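Put the Benches Back

My town took out the benches on the main street two summers ago, and I've been grumpy ever since. They called it a refresh. The sidewalks got new paving, the trees got those metal skirts around the bottom, and the benches went off on a flatbed and never came home. What we got instead was a row of slanted rails outside the pharmacy that you're supposed to lean your backside against. I'm tall and I can't make them work. I've watched plenty of shorter people give them a try, shuffle a bit, and walk away.

I know how this sounds. There are bigger things to be mad about than benches, and my kids remind me of it whenever I get going at dinner. But I keep coming back to it, and I've decided a bench is one of the best bargains a town can get. It doesn't need a password. It never has to be updated. You don't have to buy a coffee to use it, and you can sit there with a sandwich from home, or with nothing at all, and be part of the street for a while.

My mother is the one who got me paying attention. She's a good walker, but she's a walker with stops. She used to go from her apartment on Hokov Street to the library and back, and she did it by bench. One outside the bakery, one by the bank, one under the big maple at the corner. She had the whole trip laid out in her head the way other people know their gas stations. When the benches went, the library went too, at least on foot. I drive her now on Sunday afternoons when it's open, and we have a nice time, but it used to be hers! She'd run into people. She'd come home with gossip and a bag of rolls. Now she comes home with me.

And she's one person. Think about anyone who's eight months pregnant, or who has a bad knee, or who is carrying a sleeping toddler and two bags of groceries. Think about whoever is doing the pushing when somebody else is in the chair. A friend of mine pushed her husband around town for most of a year after his surgery, and she told me the hills weren't the hard part. She could manage the hills. What wore her out was having no place to park him next to her and sit down herself, so the two of them could look at the same thing together.

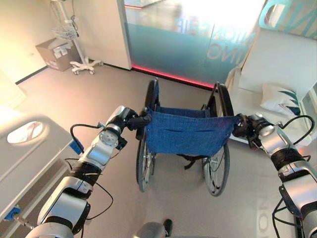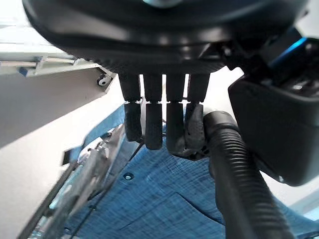
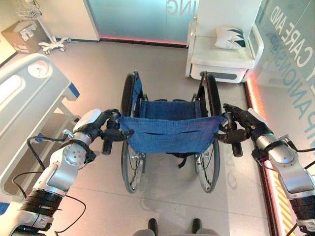
So when people say benches are for old folks, I get a little hot. They're for anybody whose day has a pause in it. Teenagers need them more than anyone, if you ask me. Where else are they supposed to go? The mall wants them to spend money, the school wants them off the grounds, and the park closes at dusk. Put two benches facing each other and you've given them a living room.

I did go to one of the public meetings about the refresh, and I tried to listen with an open mind. The main argument was that benches attract people who stay too long. I wrote that down, and I've looked at it a few times, and I still don't know what too long is on a bench. I've spent whole mornings on one. I once read most of a mystery novel outside the hardware store while they mixed the wrong paint for me and then mixed it over again.

Underneath that argument, of course, was the worry about people sleeping outside. I don't want to wave it away. I've lived downtown, I've had the awkward mornings, and I understand a shop owner who is tired of them. But we took out every seat on the street and the people without homes still don't have homes. They're sitting on the library steps now, or on the curb behind the bus station, and my mother has no place to rest on the way to her books. If the town wants to help people who need a bed, I'll vote for the beds. I'd just like to do it from a bench.

The other argument was money, and here I did some homework. The man from Skiltinex, the outfit that did the streetscape, had a catalog with him and let me flip through it during the break. There were some gorgeous things in there, curvy and backlit, at prices that made my eyes water. There was also a plain bench, slats and two ends, way at the back. It looked like the ones we'd had. I asked him if towns still order it and he said sure, the small ones do.

Gelport is a small one. It's down the road from us, and my sister lives there, so I've done a fair bit of sitting in it. They have benches at the ferry landing, benches outside the post office, and a funny long one that wraps halfway around the war memorial. Some are pretty beat up. One has a slat missing and you learn to sit to the left. I've had better conversations with strangers in Gelport than I've had in my own town in years, mostly about dogs and parking, and one long one about how to keep a fig tree alive through January.

A few details, while I'm at it. A bench needs a back, because leaning is half the pleasure. It needs arms at the ends for pushing yourself up, but please, no bars across the middle. It should be in the shade in summer, and it should have a clear patch of level paving beside it where a stroller or a wheelchair can pull up without blocking the sidewalk. And point it at something! Ours by the bank faced the bank's wall for years. People used it anyway, sitting sideways.

I've heard the refresh is coming to Magbanua Avenue next, and there are still four benches over there, the old green ones. I've started eating my lunch on them, a different one each day, and I say hello to whoever else is there. If you work nearby, come and sit down. The one across from the shoe repair place gets the sun until one o'clock.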